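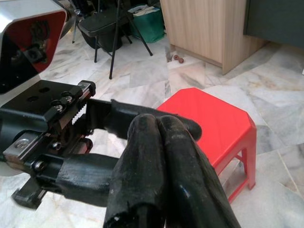 Submitted by Leonie Hapeta to Bivthorpe Household Help, Floors and Furniture
Viewed 1511 times. Replies are open.

Red plastic stool on marble tile: preventing slipping and marks

I am responsible for the furnishing of a shared day room in which a red plastic stool is in regular use. The stool has a square seat and four splayed legs joined by crossbars near the floor. The floor is pale marble tile, white and light gray, with faint veining.

Two matters require attention. First, the stool slides when a person sits down on it from the side. Second, gray marks have appeared on several tiles in the area where it is normally kept. Washing with plain water has reduced them but has not removed them. I do not know whether the marks are residue from the legs or damage to the surface of the stone.

I would be grateful for guidance on the following: which type of foot or pad is suited to a leg that meets the floor at an angle, and which cleaning products may be used on marble without harm. Replacement of the stool is not under consideration at present. It is light enough to be moved by all users of the room, and the color makes it easy to find for those with limited sight.

Felt pads of the self-adhesive type were tried in October. They came off within 12 days. 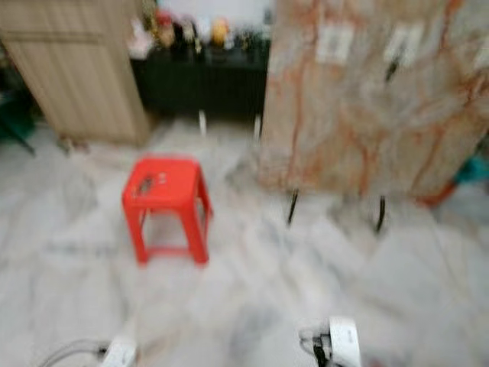 Reply from Kopecký

Felt is not suitable in this case. A splayed leg places its weight on one edge of the pad, and the adhesive is pushed sideways each time the stool is moved. Felt also slides easily on polished stone, so the first of your two problems would have remained even if the pads had stayed in place.

Please use slip-on rubber caps with an angled or swivel base. Measure the outside of each leg at the lowest point before ordering. If the leg is not round, measure both directions. The caps at our facility are 19 millimeters, but this size should not be assumed for your stool. Select a non-marking grade in white, gray or clear. Black rubber can leave marks of its own on light stone.

The caps should be fitted to clean legs, without glue. Wash the leg ends in warm water with a little dish soap and allow them to dry fully. Press each cap on until it stops. Then place the stool on a level part of the floor and check that it does not rock. If it rocks, one cap is usually not fully seated. Grit collects under rubber as it does under felt, and the caps should be wiped whenever the floor is washed.

With regard to the marks, do not use vinegar, lemon or any bathroom descaler. Acid dulls marble, and the dull area can be corrected only by repolishing. A pH-neutral stone cleaner on a soft white cloth is the correct first step. Test it in a corner.

If the mark becomes lighter with cleaning, it is residue and further cleaning is appropriate. If it remains the same and can be felt with a fingernail, it is a scratch. A stone restorer would polish it with fine abrasives, commonly finishing at around 3000 grit. This work should not be attempted on one tile by a person without experience, as the repaired tile may be shinier than those beside it.

Reply from Wollska

We put a rug under ours. The rug slid as well, so a rubber underlay would be needed, and it should be one that is stated to be safe for stone.

Reply from Pokeo

I agree with the advice on caps. I would add that the load limit for the stool should be checked while it is turned over. On many plastic stools it is molded into the underside of the seat. The places where the crossbars meet the legs should be inspected for pale lines or cracks at the same time. A stool with a crack at any of those points should be taken out of use, whatever is fitted to its feet.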